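Giving up my morning coffee (sort of)

So I've made it to day 26 of my no-shop-coffee month and I thought I'd better write something down before I cave. The plan was simple enough. I'd been stopping at Karras on the walk to the station in Calesthorpe pretty much every morning, and when I finally added up a year of it on my banking app I got £2,317. I had to go and sit down!

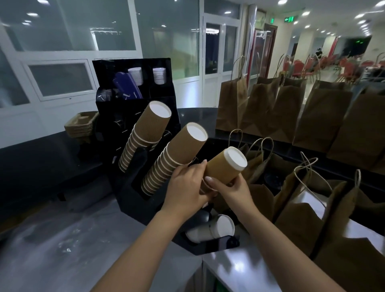
Paper cups, my old weakness

The first week was grim. I bought a bag of Clitatero beans, which smell lovely and taste a bit like toast, and a cheap flask that leaked all over my library book. I also had a headache until 11 most mornings – my own fault for trying to cut down to one cup at the same time.

By the second week I'd got quicker at it. Kettle on, shower, pour, out of the door. I do miss the chat though, and the warm window seat when it's raining (so, always).

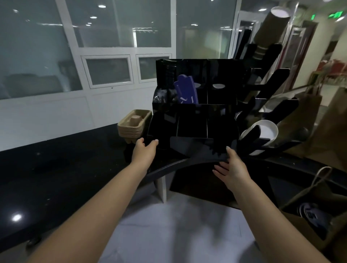

Cups and lids, all in their slots

My sister-in-law swears by Betodus, the chicory stuff, and has promised me a jar. I'll try it once I've done the full 30 days. After that I think I'll let myself have one bought coffee a week, with a bun.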